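We use cookies to improve your visit. By continuing to use this site you accept our cookie policy.

Gorbridge linen drive passes 3000 pieces

Last updated: February 2022

A drive to collect spare cloths and napkins for community meals in Gorbridge has taken in 3000 pieces, organizers said. The collection began in July and was meant to stop at 400.

Razia Hashmi, who runs the drive, said most of the folding is done at shared tables in the Parkis building. Orange is the color used for the evening meals, and those pieces are folded and stacked apart from the rest.
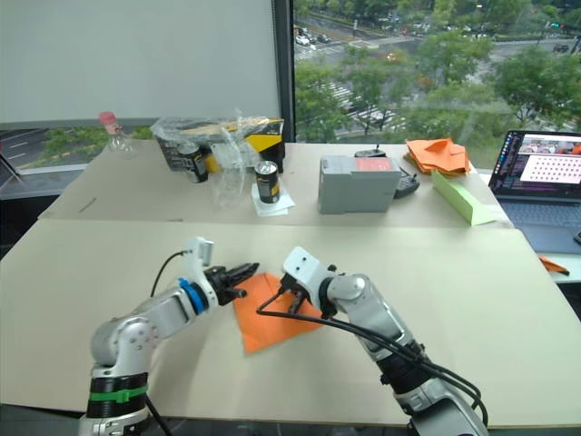 The first 263 bundles have gone out to meal sites across town. Each site gets a mix of sizes, and worn pieces are set aside as cleaning rags.

"Folding takes longer than people expect," Hashmi said. "We would like another 15 people on the evening shift - even for an hour."

Talha Rind, who handles deliveries, said the next bundles will go to the Orakzai Street kitchen. Clean cotton and linen can be dropped off at the Parkis front desk during opening hours. Paper goods are not needed at this time.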